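PIRNERBY — Nakik has put out its April setup and care notes for the Clurnier bin-picking cell. Short version, two pages, free to download.

Main change is the bin. It gets clamped at both ends now, straight to the tabletop setup, and the clamps get checked at the start of every shift. Loose clamp, no run. Bin floor wiped down after 228 picks, scuffs are fine, dents are not.

Gripper next. Fingers, linkages and hoses looked over by hand, cables kept in a loop with enough slack for the arm to reach over the wall. Finger pads swapped at 798 hours. Gosling, which supplies the spare parts, is holding 18 sets in stock and will ship teh same day on orders in before noon.

Older cells can use the same notes. Questions to the Nakik press desk, Pirnerby.

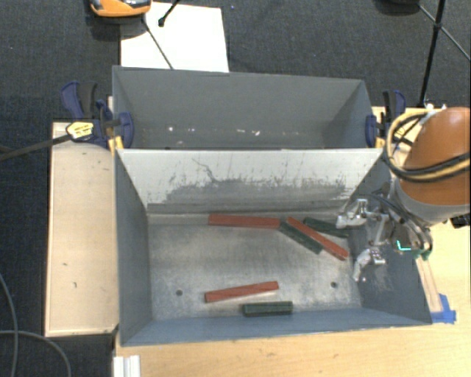 Page last changed: April, 2:18 pm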